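Kusuma Disassembly Cell: Frequently Asked Questions

Applies to cell software release 9. Last revised April 25, 2023.

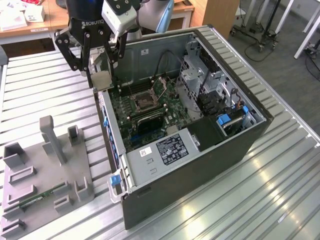 The Kusuma cell is sold by Wasville as a complete station for removing parts from desktop computers before recycling or resale. The questions below are the ones our sales and support desks receive most often. Pricing is covered in a separate sheet, available on request.

What is included in the base package?

The arm, a two-finger gripper, a wrist camera, the aluminum profile table, the control cabinet and one parts fixture. Installation and two days of operator training are included. Compressed air is not required.

Which computers can the cell process?

Desktop towers placed on their side with the side panel already removed. The cell does not remove side panels. The profile library ships with 40 tower models, and each profile stores the location of the parts to be taken out and the order of removal. Laptops, all-in-one units and rack servers are not supported.

Which parts can it remove?

Memory modules, expansion cards, and drives held by plastic release tabs. Processor removal is available as an option and requires that the cooler be taken off by hand first. Power supplies are left in place. They must not be opened in the cell under any conditions.

Can the cell remove screws?

Not in the base package. The Zernness driver module adds a powered screwdriver and a tool changer. It handles cross-head and hex screws that are visible to the camera. Screws with damaged heads are reported on the operator screen and skipped.

How are cables handled?

The operator unplugs power and data cables before the cycle starts. Loose cables may stay inside the case if they do not cover a part listed in the profile. If a cable blocks the approach path, the arm stops above the case and asks for operator input.

What does the parts fixture do?

It holds removed parts in known positions so they can be inspected or picked up again. The standard fixture is 3D printed and gray, with slotted blocks in several sizes. Files for the blocks are supplied with the cell, and customers may print replacements. Inspect the slots every 1000 cycles and replace any block that no longer holds a board without play.

How long does one tower take?

Cycle time depends on the profile. A typical job with two memory modules, one expansion card and one drive runs for nine minutes without the driver module. Loading and cable work are not included in this figure.

Can we add our own tower models?

Yes. Profiles are created in the Gullska editor, which runs on the control cabinet. The user places a sample tower on the table, takes a reference scan and marks each part. Grip width and force are then set for each part. A new profile must complete 22 test cycles at reduced speed before the software allows full speed.

Does the tower have to be clamped?

Yes. Two low clamps attach to the slots in the table. Position them so that they do not cover the open side of the case. Clamps are ordered separately in short and long versions.

What happens if a part does not come free?

The gripper releases when the pull force reaches the limit stored in the profile. The arm retries once with a small change in angle. If the second attempt fails, the part is logged as not removed and the cycle moves on to the next item. The force limit can be changed by a user with supervisor access.

Is a safety fence needed?

This depends on the risk assessment for the site, which is the responsibility of the customer. Wasville supplies the arm's speed and force data for this purpose. A fence or area scanner is required if the driver module is fitted.

Are the removed parts safe to resell?

The cell does not test parts. It records the tower serial number, the part type and the fixture slot, and exports this record as a CSV file. Electrical testing and data erasure must be done elsewhere.

When will release 10 be available?

Release 10 is planned for May. Existing profiles will open in the new version without conversion. Customers with a current support contract receive it at no charge.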